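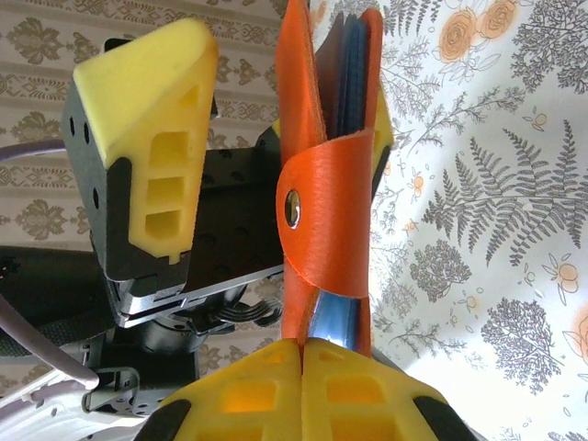
Stop tuning your policy and go look at your logging

Quick one, I have a run going and it needs me back at the bench before long.

I keep having the same argument with people and I'd like to have it once, in writing, and then just send the link. The argument is about where the time goes in a two-arm setup. Everybody wants it to go to the model. Bigger backbone, more demos, different action chunk length. Fine. All good things. But most of the bad behavior I get called over to look at is plumbing, and it's plumbing that a decent tool would have caught in an afternoon.

Take handovers. One gripper has a wallet, the other gripper has to take it. Soft leather, a snap strap, a bit of give in every direction. For a short while both hands own the thing. That short while is where your software gets found out. If the left arm's joint states are stamped when they arrive and the right arm's are stamped when they're sent, you now have two clocks and one wallet. Our gap was 40 milliseconds. Doesn't sound like much. The policy learned to open the giving hand a touch early, every time, exactly as it had been shown, and we spent most of April blaming the grasp.

Forty milliseconds! A month!

Toshiko Sugawara found it. She wasn't looking at the policy at all, she was replaying an episode frame by frame with the gripper widths plotted under the wrist video, and the plot moved before the fingers did. That was it. That was the whole investigation. We had never had the plot and the video in the same window before. They lived in two programs, one of which only ran on her machine.

So, opinion number one. A replay viewer that scrubs everything together (video, joints, commands, the measured state as well as the commanded one) is worth more than your next 500 demonstrations. I'd put that in the budget as a line item. We use Clirnora for it now, which is ugly and crashes if you resize the pane, and I would not give it back.

Number two, and people get cross about this one. Write the release rule by hand. I know. I know. End to end, let it learn, the data will sort it out. Maybe with a lot more data than you have. But "giving hand doesn't open until taking hand reports load for 5 ticks in a row" is a tiny bit of code. It sits on top of whatever policy you like. You can read it, you can test it without a robot, and when it's wrong it is wrong in a way that shows up in the log with a name on it. The learned version is wrong in a way that looks like Tuesday's weather. Sorry, bad metaphor, leaving it.

The fair objection: hand rules pile up. One for wallets, one for socks, one for anything rigid, and in a year you've got a second control stack that no one admits to owning. I've seen that. The old Plalard code was that, 59 special cases and a comment at the top saying do not reorder. So keep it to the one rule, or two. If you're writing a third you probably have a perception problem you are papering over.

Which brings me to perception, number three. Wrist cameras are great and they lie by omission. Up close the object is half hidden by the hand holding it, and it's often hidden worst at the moment you care about. People respond by adding a camera. We did, twice. What helped more was giving the planner permission to not know. If the estimate of the object pose is bad, hold still. Don't extrapolate. Our planner (Fukuda, the second rewrite) used to fill in a missing pose with the last good one and charge ahead with total confidence, becuase somebody years back decided a null was impolite. Now it waits, and asks again. Cycle time went up a little. Dropped objects went down a lot more than I'd have bet on.

The sales guy at Emico hated that, by the way. A paused arm looks broken in a demo. I get it. But I'd rather explain a pause to a visitor than explain a fresh batch of quietly mislabelled data to myself.

And calibration. I'm not doing a whole section, just: save it with the episode. Inside the episode. Not in a config folder that gets overwritten whenever someone bumps an arm and re-runs the script. We have a chunk of older recordings that I can't trust at all now for this reason, nothing wrong with them except that the numbers that would make sense of them are gone. Disk is cheap, the file is tiny, do it today.

What I don't buy is that this stuff is boring and therefore junior. It gets handed to whoever joined last. Then the senior folks sit in a meeting guessing why the loss curve is lumpy, when the person who could tell them is down the hall writing thier third CSV exporter. Put your best person on the tooling for one quarter. See what they turn up.

Comments are open, I'll read them tonight. If you disagree on the release rule please bring a log.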